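Der Reifen und seine Aufstandsfläche

Wer in den vorangegangenen Kapiteln tapfer mitgerechnet hat, kennt inzwischen Federn, Dämpfer und Lenker, hat sich durch Spur und Sturz gearbeitet und wird sich vielleicht gefragt haben, wann wir endlich zu dem Bauteil kommen, auf dem das alles steht. Jetzt ist es so weit, und ich gebe gern zu, dass ich mich auf dieses Kapitel am meisten gefreut habe. In meinem ersten Lehrjahr galt der Reifen als etwas, das man aufzieht, wuchtet und wieder vergisst. Erst viel später, auf einem verregneten Prüfgelände bei Pranach, habe ich verstanden, wie viel von dem, was wir am Fahrwerk so mühsam einstellen, am Ende auf ein paar Handbreit Gummi ankommt (und wie schnell man sich eine schöne Achsgeometrie mit dem falschen Luftdruck verdirbt!).

Fangen wir mit einer Überlegung an, für die man kein Messgerät braucht. Unser Übungsfahrzeug in diesem Buch, der Eynon, wiegt fahrfertig 1.624 Kilogramm. Nehmen wir der Einfachheit halber an, dass sich diese Masse gleichmäßig auf die vier Räder verteilt, was sie in Wirklichkeit nie ganz tut, wie Sie aus dem Kapitel über die Achslasten wissen. Jedes Rad trägt dann ein Viertel davon. Füllt man den Reifen mit 2 bar Überdruck und tut man für einen Augenblick so, als würde allein die Luft das Fahrzeug tragen, dann ergibt sich die Größe der Aufstandsfläche aus Radlast geteilt durch Druck. Rechnen Sie es bitte selbst nach, bevor Sie weiterlesen, es lohnt sich wirklich. Heraus kommt eine Fläche, die nur wenig größer ist als eine Postkarte.

Die meisten Lernenden schauen an dieser Stelle noch einmal auf ihren Taschenrechner. Vier Postkarten, und darüber laufen sämtliche Brems-, Antriebs- und Seitenführungskräfte, ob man nun gemütlich zum Bäcker rollt oder auf der Landstraße an der Plirska in einer zuziehenden Kurve merkt, dass man doch etwas flott unterwegs ist.

Natürlich ist die Rechnung grob. Der Reifen ist kein Luftballon, er hat eine Karkasse, Gürtellagen, Wulstkerne und Seitenwände, die alle einen eigenen Anteil der Last übernehmen. Bei einem steifen Reifen fällt die wirkliche Fläche deshalb kleiner aus, als die einfache Formel erwarten lässt. Auch das Profil zählt mit: Wo eine Rille ist, berührt kein Gummi die Straße, und wir werden im nächsten Abschnitt zwischen der Bruttofläche, also dem Umriss, und der Nettofläche der tatsächlich aufliegenden Profilblöcke unterscheiden. Merken Sie sich die beiden Begriffe schon einmal vor, sie werden in Prüfungen mit einer gewissen Vorliebe verwechselt.

Was geschieht nun, wenn das Rad rollt? Ein Profilblock kommt von oben, läuft in die Aufstandsfläche ein, wird flachgedrückt, bleibt für einen kurzen Moment auf der Fahrbahn liegen und löst sich hinten wieder. Bei 60 km/h dauert dieser Aufenthalt nur Hundertstelsekunden. In dieser kurzen Zeit wird der Block gestaucht und geschert, und ein Teil der Arbeit, die dafür nötig ist, kommt nicht zurück, sondern bleibt als Wärme im Gummi. Daraus entsteht der größte Teil des Rollwiderstands, dem wir einen eigenen Abschnitt widmen. Ein zu geringer Luftdruck vergrößert die Walkarbeit, der Reifen wird wärmer, die Schultern nutzen sich stärker ab als die Mitte, und an der Zapfsäule bezahlt man das Ganze obendrein noch mit. Bei zu hohem Druck liegt dagegen vor allem die Mitte der Lauffläche auf, und der Verschleiß wandert entsprechend dorthin.

Am besten begreift man das mit einem Abdruck. Für den Werkstattversuch am Ende dieses Kapitels brauchen Sie einen Wagenheber, einen Bogen festen Karton, schwarze Stempelfarbe und einen geduldigen Menschen, der den Wagen langsam absenkt. Wir haben den Versuch mit einem Sommerreifen von Vostov gemacht, einmal mit dem vorgeschriebenen Druck, einmal deutlich darunter und einmal deutlich darüber. Hängen Sie die Kartons nebeneinander an die Wand und lassen Sie sie ruhig eine Weile hängen. Bei mir hängt ein Satz seit einem Oktober vor vielen Jahren neben der Werkbank, und ich schaue noch immer darauf, wenn jemand mit einem ungleichmäßig abgefahrenen Reifen hereinkommt.

Noch ein Wort zum Aufbau des Kapitels, damit Sie sich die Zeit einteilen können. Zuerst geht es um den Werkstoff und die Frage, wie Gummi überhaupt haftet. Darauf folgen der Schlupf und die Kennlinien, bei denen ich Sie um ein wenig Ausdauer bitte. Danach wird es mit Luftdruck, Temperatur und Verschleißbildern wieder handfest. Für alles zusammen sollten Sie etwa 25 Unterrichtsstunden einplanen, den Werkstattversuch eingerechnet. Wer die Kennlinien beim ersten Lesen überspringt, kann sie vor dem Abschnitt über ABS-Regelung nachholen, aber bitte wirklich davor.
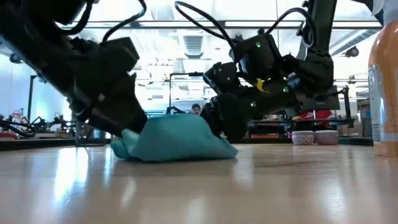 Die Aufstandsfläche ist niemals gleichmäßig belastet, und mit diesem Gedanken möchte ich Sie in den ersten Abschnitt entlassen. Unter den Schultern herrscht ein anderer Druck als in der Mitte, am Einlauf ein anderer als am Auslauf, und bei Kurvenfahrt verschiebt sich das ganze Bild noch einmal zur Seite. Denken Sie dabei ruhig an das blaugrüne Tuch auf dem hellen Holztisch: In der Mitte wölbt es sich zu einem breiten, flachen Buckel, am einen Ende rollt sich eine runde Falte ein, und nur der dünne Zipfel liegt glatt ausgebreitet. Von oben sieht man einen einzigen Umriss und weiß doch nicht, an welcher Stelle der Stoff wie fest auf der Platte aufliegt. Mit dem Umriss eines Reifenabdrucks geht es uns ganz ähnlich, er sagt etwas über die Größe der Fläche und wenig über die Druckverteilung darin. Wie man diese misst und in welchen Einheiten man sie angibt, klären wir gleich im ersten Abschnitt.

Kommentare (3)

reifenstapel
Danke für die Leseprobe! Die Postkartenrechnung habe ich gleich meinen Azubis vorgelegt, zwei haben Bar und Pascal verwechselt und kamen auf eine Fläche so groß wie ein Acker.

kurvenoel, Fr., 2. Mai
Sehr angenehm zu lesen. Kommt beim Werkstattversuch noch ein Hinweis, welche Farbe sich vom Reifen wieder abwaschen lässt? Mit unserer ging das eher schlecht.

Halbachse
Schöner Einstieg. Den Satz mit der Brutto- und Nettofläche würde ich fett drucken, bei mir kam das tatsächlich in der Prüfung dran und ich lag daneben.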